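Notebook — slot math, Homance build
2024-03-16

Started the day on the bonus round again. I know, I said I was done with it! But the sim numbers I left running overnight on the Homance build came back funny and I can't leave a thing like that alone.

Quick recap for whoever opens this page cold. Homance is the five-reel one with the lantern scatters, 25 paylines, free spins on three or more scatters. The paytable is the one we inherited from Brustero, which was a much calmer game with no multiplier on the wilds. We bolted the multiplier on in a hurry and have been paying for it ever since.

So, the funny part. In the long run the bonus should hand out 40 times the bet on average. What I got was a game where most bonuses are a shrug and then one comes along and pays like crazy. The worst offender was a single round worth 819 times the bet, from stacked wilds on reels two, three and four with a retrigger on top. Fun to watch on replay, I'll admit (I watched it four times). But one round like that drags the average up and hides how stingy the rest are.

I pulled 3,418 bonus rounds out of the log and sorted them by payout. The low end is a long flat stretch of rounds that pay less than the bet that started them. That feels awful as a player. You get the big music, the lanterns float up, and then you win less than you put in.
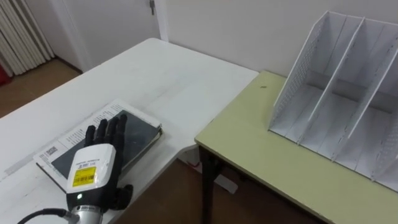

Robotic hand on the dark hardcover, white table.

Things I tried after lunch, in order, so I don't try them again:

Took one stacked wild off reel three in the free spins strip. Big wins got tamer but the base of the curve didn't move, and the whole thing went under target. Put it back.

Capped the wild multiplier at five. Better. The top end comes down a lot and it frees up some return to spend elsewhere. Keeping this for now.

Swapped two of the low card symbols for lanterns on reel five. Way too many retriggers. One test session just would not end — I stopped it by hand. Took it out and wrote NO next to it in the strip file.

Added a small guaranteed win on the last free spin if the total is still under the bet. I like this one a lot more than I expected to. It's cheap, and it gets rid of that sad trombone feeling at the end. Still need to check if the Drekitz platform lets us do it without a separate feature flag. Their docs are vague there, and the page I want is the one with the dead link.

Also fixed a dumb mistake of mine. The hit counter was adding scatter pays twice on the triggering spin, so every base game figure in the earlier March entries is a bit high. I've marked those pages in pencil. Please don't copy numbers out of them.

Insaurralde is waiting behind this one and uses the same bonus code, so whatever I settle on here goes straight into that too. The seven symbol on it still has the old payout in the help screen, by the way. Somebody remind me.

Overnight run: cap at five, last-spin guarantee on, reel three back to the original strip, fresh seed. Log goes in the usual folder with "cap5" in the name. If it comes back under target, try the cap at six before touching the strips.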